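08/07/2020
By the Killudeck blog
Reading time: 4 min

We use cookies to remember your preferences and see which pages get read. By staying on this page you're OK with that.

Your questions about buying secondhand bedding, answered

I get more mail about sheets than about anything else I write. Lamps, chairs, a whole series on enamel pots, and what lands in my inbox is pillowcases! So I've put the ones that keep coming up on one page, and I'll add to it when new ones pile up.

Isn't it kind of gross?

I get it, and I felt the same way before I bought my first set. But you sleep in hotel sheets, right? Cotton washes up beautifully, and a good hot wash takes care of most of what you're worried about. I do draw the line at used pillows and mattress pads. Those I buy new, every time.

Where do you find yours?

Mostly the big church sale in Kurkbridge, which runs in the spring and again in November (go early, the linens table is picked over by ten). After that, estate sales, where you often find sets that were saved "for good" and never left the closet. Regular thrift stores are hit or miss. Mine hangs the sheets on pants hangers, so you can't tell a twin from a king until you've wrestled the thing down and held it out at arm's length in the middle of the aisle. I've made my peace with looking silly.

What do you pay?

I try to stay under $4 for a flat sheet and I've gone up to $20 for a full set in great shape. Online the prices get wild. I once saw a single pair of pillowcases listed at $40, plus shipping, and I closed the laptop and went for a walk.

How do I know if it's cotton?

Check the tag first, if there still is one. Look along the bottom hem and in the corners, since they move around from maker to maker. A lot of the older ones are a cotton and polyester blend, and those are fine too, they just feel slicker and they come out of the dryer with hardly a wrinkle. If the tag says 50/50, that's what you've got. No tag at all? Scrunch a handful in your fist for a few seconds and let go. Cotton stays crumpled and a blend springs back. It isn't science but it's gotten me this far.

What should I check before I pay?

Hold it up to the light! I can't say this enough. The middle of the sheet wears out first, and you'll see a thin patch long before you'd ever feel it. Then I look at the hems, the elastic on a fitted sheet (crunchy elastic is done for), and the fold lines, which can yellow on anything that's been sitting in a closet for years. Small holes near the edge don't bother me. A hole where my feet go will be a big hole by the end of the week.

I brought some home. Now what?

Straight into the wash, on its own, on the hottest setting the fabric will take. If it smells like mothballs I hang it outside for a couple of days before I wash it, then again after. For yellowing I soak it overnight in the tub with oxygen bleach and warm water. I skip chlorine bleach on prints, and I learned that one on a really lovely set of blue Meinecke stripes that are now sort of beige.

Do you iron them?

Ha. No. I iron pillowcases when my mother-in-law visits.

The sizes don't fit my bed. Help?

Older fitted sheets were cut for much thinner mattresses, so they tend to pop off the corners of anything deep. I mostly buy flats now and tuck them in tight, hospital style. You can also sew a band of plain fabric around the edge of a fitted one if you're handy. I'm not, but my neighbor did it with a Prindo sheet and it's held up for years.

Can I mix prints, or will it look like a yard sale?

Mix them! I'm all for it. What works for me is one small, busy floral on a white ground as the base, and then louder stuff on top, zigzags, diamonds, hot oranges, whatever you love. White calms everything down. Roses are my favorite for this, especially when there's a pink or a maroon in there that can hold its own next to a strong color.
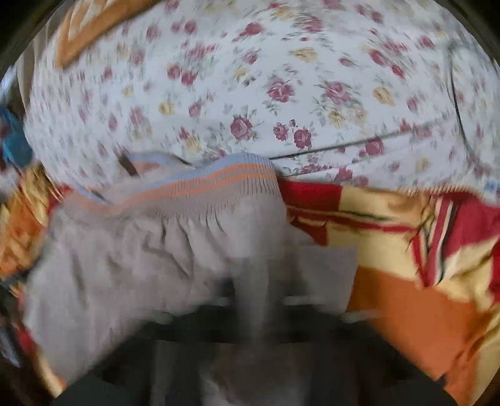 What do you do with the ones that wear out?

They get a second life, and sometimes a third. Flat sheets turn into drop cloths, or tote bags if somebody in the house can sew. The good parts around the edges make decent napkins. Anything left over goes in the rag bin under the sink, and I tear it up as I need it. Animal shelters sometimes take old sheets as well, but call ahead and ask because some only want towels.

Will you sell me one of yours?

Sorry, no! I do clear out the closet now and then, and when I do, it all goes to the Kurkbridge sale. Come find me at the linens table.

Want new posts by email? Sign up for the Killudeck newsletter. Unsubscribe anytime.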